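Baxter Side-Handle Pouring Cup

Home - Kitchen - Jugs and pourers
Print this page | E-mail to a friend
Share (18) | Comments (10)

Reviewed for the Trulbridge shop pages by Flynn Lowther

I have a drawer full of small pouring things that don't pour. Most of them were described to me as drip-free, one of them by a man in Stotwood market who took it back without arguing. So when Baxter sent over a little cream cup with a wooden handle and the words "perfect control" on the box, I put it on the shelf and left it there for over 30 days.

It does look nice, I'll give it that. The handle is a plain cylinder of light wood on a short stem the same colour as the cup, and there's a row of small bumps on the outside. Baxter calls these a "grip band". I call them decoration, as your hand is on the handle and never goes near them.

What you get is the cup and a leaflet. No lid, no stand, and no marks inside to tell you how much you've got in there, which seems mean at this price.

The maker's main claim is that you can fill a narrow-necked bottle without a funnel. Sauces, syrups, the end of one bottle into another, that sort of job. I don't own a bottle narrower than the ones sauce comes in, and I would guess most buyers don't either, so that is what it ought to be judged on.

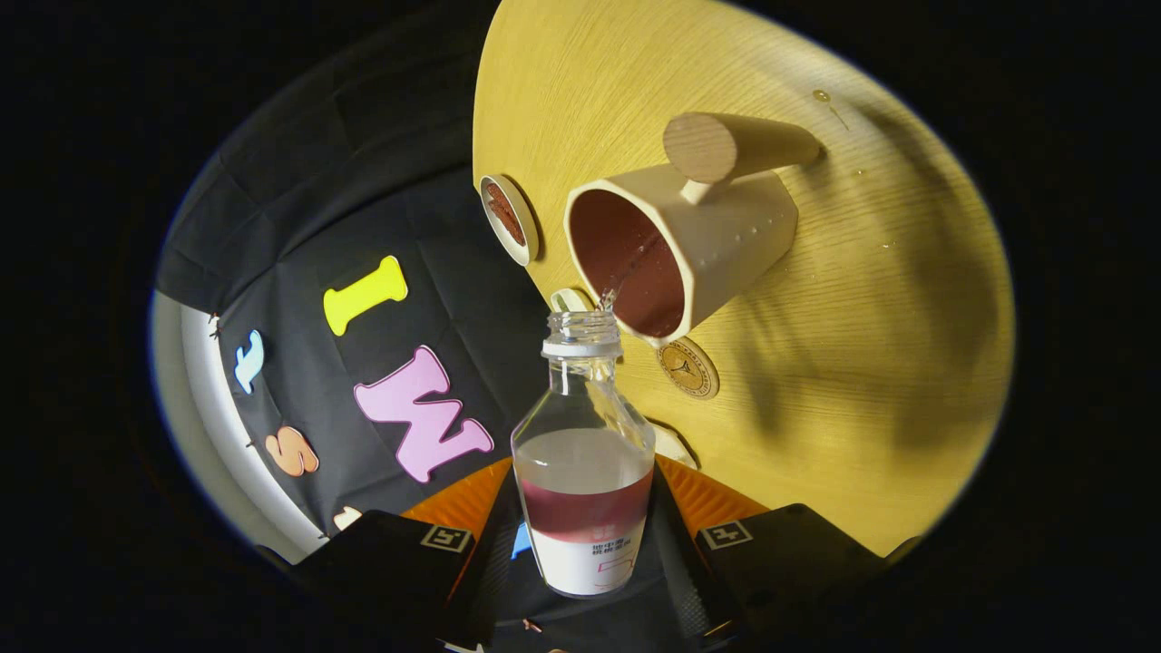

Does it pour cleanly?

Better than I thought it would, and not as well as the box says. Go slowly and you get a thin stream that mostly goes where you point it. Hurry and it runs down the outside. I had the odd drip on the table even on a good day, and I still keep a cloth by me. A funnel costs less and doesn't need a steady hand.

Is the handle any good?

It's comfortable and it stays cool. My doubt is the join. Everything hangs off that one short stem, and when the cup is full you can feel it. Mine is still sound after eight weeks, but I wouldn't buy it for a busy kitchen. Baxter says to wash it by hand - the leaflet says so twice, in case you missed it.

Does the inside stain?

The inside is a dark reddish brown, so if it does, you won't see it. Give it a proper rinse between vinegar and anything sweet.

What about the Hunus one?

The Hunus pourer is plainer, holds a bit more and has a spout you can see from across the room. It's uglier. It also drips less. If you only want the job done, buy that.

Worth having?

As a present, yes. For yourself, only if you like the look of it and already own a funnel.

Price: £18. Delivery in 8 to 10 days.

Back to top
Contact Trulbridge | Copyright 2024 Trulbridge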